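4.2 Where the phone sleeps

We had not planned to give charging a section of its own. The diaries were meant to be about mealtimes and bedtimes, and the charging of telephones came into them sideways, in the margins and in the boxes marked "anything else", until there was so much of it that we would have been foolish to leave it out. Of the 50 households who kept a diary for us in Femlow and Jekstead, nearly all had what we came to call a charging place, and most could tell us without stopping to think where it was. It might be a windowsill, the arm of a settee, the top of the microwave or the end of the kitchen table (a phone on its lead on a wooden tabletop is given in Figure 3). What struck us, reading the entries over several long evenings, was how firmly these places were held to, and how seldom anyone could remember choosing them.

Figure 3. Smartphone with charging cable attached, screen lit. 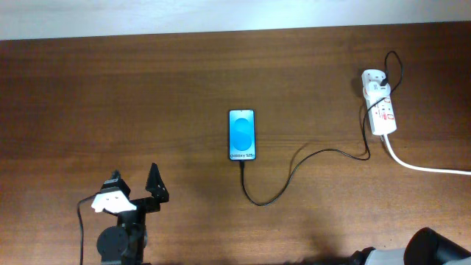
The commonest story, where a story was told at all, had to do with the sockets. Houses of the older sort, of which Femlow has a good many, were wired with one double socket to a room and sometimes only one for the whole of the landing, and a household that moved in before anybody owned a mobile telephone had already given those sockets away to lamps and clock radios. When the first phone arrived it took whatever was left. One family in our Femlow group charges everything behind the bread bin, and has done so through three changes of kitchen — the bread bin itself is new, and was bought to fit.

In Jekstead the houses are newer and the sockets plentiful, and we had rather expected the charging places to be scattered through the bedrooms. To some extent they were. Yet we also found households there who had gathered every phone into one downstairs spot on purpose, and these were mostly the ones with children at secondary school. The rule usually had a time attached to it. In 16 of the diaries the time was written down, and 9 o'clock was the favourite, though several parents admitted in the same breath that it slid at weekends and more or less melted away in the summer holidays.

We should say something here about who the rule was for. On paper it was nearly always for the children. In the diaries themselves the adults turned out to be just as much its subjects, and a good deal less obedient. There are entries in which a mother comes down for a glass of water and stays half an hour, standing up, reading messages with the lead still in because that way it did not feel like having taken the phone away. We grew very fond of these entries and have quoted a number of them in Appendix B.

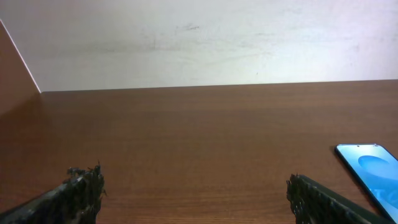

A reader of our first draft objected that we were making too much of the rule and too little of the table. In that reader's own home, we were told, the phones are left downstairs simply to keep company with the keys and the post, so that everything needed for the morning is in one place, and to call this discipline would be to flatter the whole family. We think this is a fair point. Looking back through the diaries with it in mind, we found the keys mentioned again and again, along with bus passes, glasses and packed lunches, and we have since changed the heading of our fourth category from "putting away" to "putting ready".

The change matters more than it may seem to. In the earlier Kallport survey, from which we borrowed several of our questions, leaving a phone outside the bedroom was counted as a sign of restraint, and households were scored accordingly. Had we followed that scheme, a good many of our diary keepers would have come out as restrained who were nothing of the kind, only tidy, or short of a bedside socket.
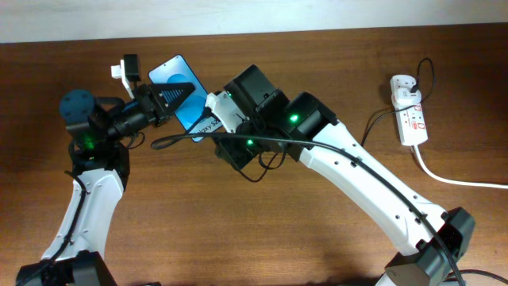
There remains the matter of borrowing. Most homes had fewer working leads than phones, and leads were the cause of more grumbling in the diaries than anything else apart from the washing-up. Coloured tape was tried, and name labels, and in one Jekstead household a lead was tied to the table leg with garden twine. Those who lived alone wrote hardly at all about leads, as one might suppose, but they wrote at some length about visitors, and about the small pleasure of having the right lead in the drawer when a grandchild came to stay. We return to these visits in section 4.3, where the Tierney diaries, kept over December, have much more to say about them.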